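Jan 5, 2018

We've been meaning to put up a little gallery of the play kitchen table for a good long while, and now that the holidays are behind us and the coffee is hot, here we go! Most of you know how it began, with one shoebox of pretend food and a table that was much too big for it. Since August the collection has grown and grown (295 pieces at last count, if you include every pea) and we've become very fond of it, probably more than grown people should be.

We never set out all of it at once. A handful of fruit, a few dishes in soft colors and something to cook with will keep a small chef going for a whole morning, and it makes the cleanup a good deal kinder on everybody's knees.

## Breakfast, more or less

The mint-green bowl and the cup with the handle are the ones we reach for first – they look so nice together on the white tabletop. Add a banana, an orange slice and a strawberry and you've got the start of a very respectable breakfast, though I can't say I'd put the ketchup on mine.
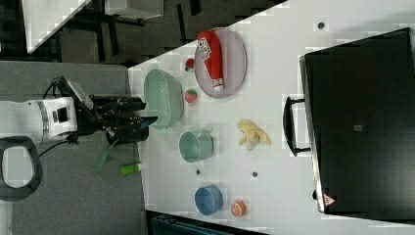 ## Strawberries and the colander

I have a real soft spot for the pale green colander, with all those tiny holes in the bottom. Strawberries seem to belong next to it, and the ones in our set have the sweetest little green caps and even the seed speckles. The lavender plate is nice and roomy, too, so there's space for the ketchup bottle to lie down on it, and the black toaster oven stays over on the right where it has plenty of elbow room.
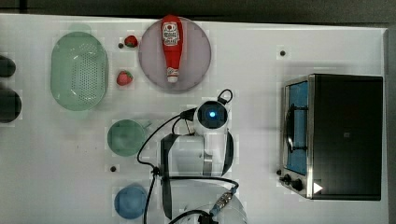
We store the fruit in one bin and the dishes in another, and the bins go on the low shelf where short arms can reach them. Anything that gets sticky has a bath in warm soapy water and then dries on a towel overnight. I'd love to add a few more vegetables this year, maybe some carrots and a nice fat eggplant, and I've had my eye on a set of four soup bowls from Trundora that would go so well with the blue one. If they come home with me, I'll put up more pictures!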